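3.2 Footfall, listings and the small trader's website

The second part of the study concerns what a small firm gains when its premises become visible in a mobile application over which it has no control. Earlier work on location-based promotion has mostly dealt with chains, where a head office manages the listing and the branch merely receives the customers. Independent traders are in a different position. They seldom know who entered their address, the description attached to it is often out of date, and the website to which the listing points may not have been edited for years.

We worked with traders in two districts, Gindstead and Skikby. Both have a compact shopping street, a weekly market held on Friday, and a mixture of cafes, repair shops and household goods dealers. Nine traders took part. Each agreed to let us read the visitor logs of its website and to keep a short daily diary of enquiries made in person or by telephone. Traders were free to leave at any time, and none of the diaries was shared between participants.

Three sources of visits were separated in the logs: direct entry of the address, arrival from a general search, and arrival from a map or directory listing. Visits from the traders' own devices were removed. Where a visit could not be assigned to one of the three sources it was placed in a residual class and left out of the comparisons in Section 4. The residual class was largest for the cafes, whose guest networks made it difficult to tell a customer at a table from a member of staff.

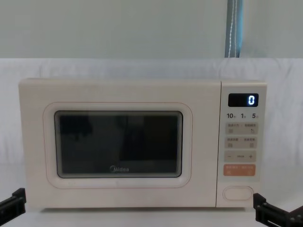
3.3 Preparation of the landing pages

For each trader we prepared two versions of the page to which the listing would lead. The first, called the plain page, gave the trading name, opening hours, address, telephone number and a single paragraph of text. The second, called the full page, added a list of goods or services with prices, directions on foot from the nearest bus stop, and a form for enquiries. The versions were otherwise matched. The same typeface, background colour and page width were used in both, and neither carried advertising.

Text for the pages was drafted by Rekha Katiyar from an interview with the trader and then returned for correction. Corrections were mostly to prices and opening hours. Several traders asked for claims about quality or long service to be added; these were accepted in the full page only, and only where the trader already made the same claim in printed material. The effect of such claims was not studied.

The listings themselves were handled through Piras, a directory tool that sends one record to several map services and reports when each has accepted it. Acceptance was uneven. Some services published a changed record on the same day, while others held it for manual review and gave no indication of progress. We therefore counted the start of each observation period from the day on which the last service had accepted the record, which shortened the period for the Skikby traders in particular.

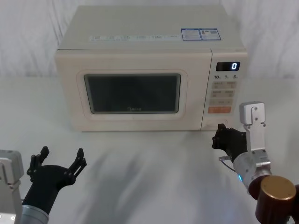
Figure 6. Microwave oven on a white tabletop, white cloth backdrop.

3.4 Assignment and measures

A visitor arriving from a listing was sent to the plain or the full page at random, and a returning visitor was shown the same version again where this could be arranged. Assignment was made on the server at the first request. A cookie held the result, so that a visitor who cleared the browser's stored data, or who changed from a telephone to a desktop machine, might have been assigned twice. We have no means of estimating how often this occurred and treat it as a source of noise common to both conditions.

The main measure was the enquiry, defined as a submitted form, a tap on the telephone number or a tap on the request for directions. As the plain page had no form, results are reported both with and without form submissions. A secondary measure was the time spent on the page, which we consider weak. A short visit may mean that the page failed, or that the opening hours were found at once and nothing further was wanted.

Observation for a trader ended once 3,000 listing visits had been logged or at the end of September, whichever came first. The second condition applied to most of the smaller shops. No trader was permitted to change prices on the page during observation, though two asked to do so and were offered withdrawal instead. Both remained in the study.

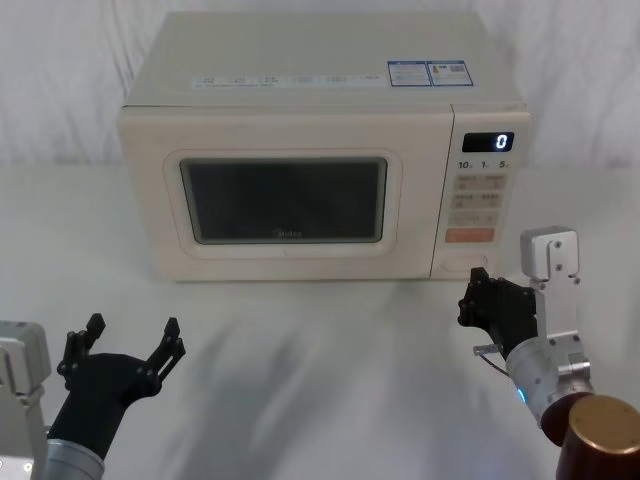 Product photographs raised a question of scope that the original design had not settled. Tahmineh Hashemi, who coded the existing websites before the new pages were written, found that most of them used photographs with no stated rule for what a photograph should contain. The coding scheme was accordingly extended by two items: whether the goods were shown against a plain ground, and whether printed matter on the goods could be read at the size displayed. The items vary independently. A cream-coloured microwave oven set before hanging white fabric meets the first without difficulty, yet the strip of small grey print along the front of its top is too small to read and would be coded as absent under the second. For a shopper comparing appliances this matters, as specifications not repeated in the page text are then unavailable. Agreement between coders was high on the first item and lower on the second, where disagreements mainly concerned labels of which the heading but not the body could be made out.

3.5 Limitations of the design

The sample was small and the traders volunteered. A firm willing to open its logs to outsiders is likely to take more interest in its website than its neighbours do. The Clorkberg district, included in the pilot, was dropped from the main study when roadworks closed the shopping street to through traffic, and its data are not used in any comparison. The diaries were kept with varying care. Entries were complete on quiet days and thin on market days, when enquiries in person were presumably most frequent, and the diary counts are used only to interpret the logs.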